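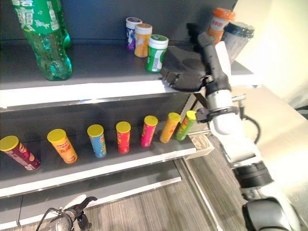

Nantana Kamolrat told us that the trouble with a small shop is the second shelf. Customers look at the top one, she said, take what they came for, and leave the one under it to whoever restocks next. Her remark came up in the first interview at the Isville shop and we kept returning to it, as the other shopkeepers made the same complaint in different words.

4.2 Grouping by container shape

Shops in our study sort their snack and drink shelves in one of two ways. The first is by type of product: drinks with drinks, chips with chips, gum and mints near the register. The second is by shape of container. Tall cans go with tall cans, small canisters with small canisters, and the flavor or maker matters less. Figure 3 gives a case of the second kind. The potato chip cans, all with yellow lids, have a row to themselves on the lower shelf, while the shelf over it mixes a green soda bottle with gum or mint canisters and other containers.

Shopkeepers who group by shape gave us practical grounds for it. Bogdan Chiriac sets his chip cans first and fills in everything else afterward, because the cans decide how high the next shelf has to go. Moving a shelf in his shop means emptying it, so he does this once a year, in January. Apinya Hemmin keeps small canisters on an upper shelf for a different reason. On a low shelf they get pushed to the back by larger goods and she finds them months later, past their date.

The mixed upper shelf was harder for people to explain. In the interviews it was called "the odds shelf" at Isville and "the leftover shelf" at Phuthong. Items land there when their own place is full or when only one is left from a delivery. A single bottle may stay for weeks beside goods it has nothing to do with. Neither shop had a rule for clearing it.

Lid color came up more often than we expected. Where cans stand in a row and the lids match, the lids are of no help in telling one flavor from another, and the person restocking has to read the body of the can. Apinya Hemmin turns every label to the front for this purpose. Bogdan Chiriac does not, and said that regular customers turn the cans themselves. Canisters are different in this respect. Those in Figure 3 have white lids too much alike to sort by, but the bodies are purple, orange and green and can be told apart at a distance.

We asked each shopkeeper to restock an emptied unit with the same 100 items and placed no limit on time. Those who grouped by shape left fewer gaps on the shelf. Those who grouped by type finished sooner, and the longest run of the task, 90 minutes, was by a shopkeeper who began with shape and changed her mind partway through. We return to her case in Section 5.

Figure 3. Snack and drink shelves grouped largely by container shape, with chip cans on the lower shelf and mixed goods on the upper.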